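Selstead laundry trial, progress report to Zeris, September
Prepared by Torquil Lamont

You asked whether the folding work is ready to show to shop managers. My answer is no, and I would hold the next payment for hardware until we have better numbers.

We ran 184 folding attempts on shorts and other soft items this period. The arm left a fold I would put on a shelf 57 times. Rosalba Fabbri scored them separately and was less generous than I was. A new hire at the Dow store does better on the first morning, and does it while talking to a customer.
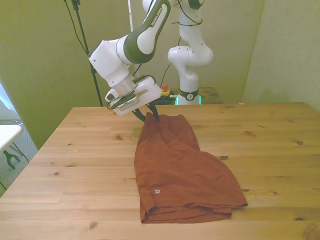

Gripper holding the top edge of a pair of orange shorts.

Picking up one edge is the part that demos well. Letting go of it in the right place is where most attempts fail, and the Salleo software still reports many of those as finished. I have stopped quoting its success figure.

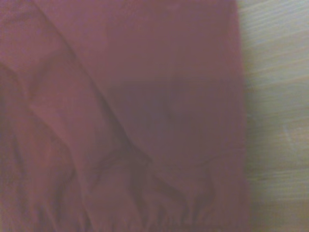 Dark, plain cloth gives us the most trouble. Folds and hems look much alike to the software, and it will grab two layers when it wants one. More training runs may help. The plan says 500 more, and I'd like to see what the first 60 do before we pay for the rest.

Rosalba wants to drop waistbands from the test set. I don't, as shops sell a lot of them.

Contact: Torquil Lamont, Selstead project office | Back to top
0 comments | 3 shares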